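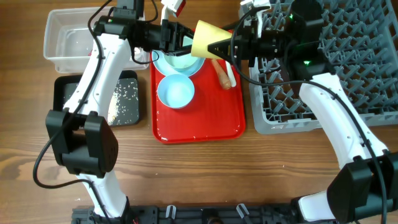 # Política bimanual: ¿los fallos con granos sueltos son del método o de mis datos?

**Kerttu Suominen** · 2021-08-15

Estoy reproduciendo el resultado de Seltness con dos brazos (aprendizaje por imitación, cámara en la cabeza, predicción de secuencias de acciones). La tarea es pasar arroz con un cono de papel. La mesa lleva la bandeja roja con el plato y el cuenco azules, la bandeja negra con el arroz, un recipiente transparente y el escurridor gris a la derecha.

He grabado 201 demostraciones por teleoperación. La política aprende bien a sujetar el cono y a acercar las dos pinzas. Donde falla es en el vertido: a veces inclina el cono antes de tiempo y quedan granos en la bandeja roja. En el artículo dicen que basta con predecir bloques largos de acciones, pero no indican qué pasa cuando el objeto es deformable.

¿Alguien ha medido esto por separado? No sé si añadir demostraciones o cambiar la longitud del bloque.

---

**Kieran Dunmore**

Yo lo medí con una tarea parecida en el proyecto Flirkum, con vasos de papel. Antes de grabar más, mira dos cosas.

La primera es la oclusión. Con la cámara en la cabeza, las pinzas tapan parte de la mesa justo cuando se juntan. En tu foto la izquierda queda encima del plato y le da sombra, y el antebrazo derecho cruza el escurridor. Si el punto de vertido cae debajo de una pinza, la red decide casi a ciegas y usa la posición de las articulaciones como reloj. Eso explica que incline antes de tiempo. Nosotros pusimos una cámara en cada muñeca y el fallo bajó mucho, con los mismos datos.

La segunda es la longitud del bloque. Con bloques largos el movimiento sale suave, pero la política tarda en corregir si el cono se dobla. Prueba a ejecutar solo la primera mitad de cada bloque y volver a predecir. No hace falta reentrenar:

- mismo modelo, mismos pesos
- 5 posiciones iniciales del cono
- 4 intentos por posición
- anota por separado agarre, acercamiento y vertido

Si el vertido mejora así, el problema es de horizonte. Si no cambia, yo miraría las cámaras.

---

**chuensuk**

A mí me pasó y eran las demostraciones. Las habían grabado 2 personas y cada una vertía a su manera. Filtra por operador y entrena otra vez.

---

**Stimura_lab**

Más datos siempre ayuda. Nosotros paramos de grabar en noviembre y todavía nos arrepentimos. También puedes usar un cono de plástico rígido, aunque entonces ya no comparas con el artículo.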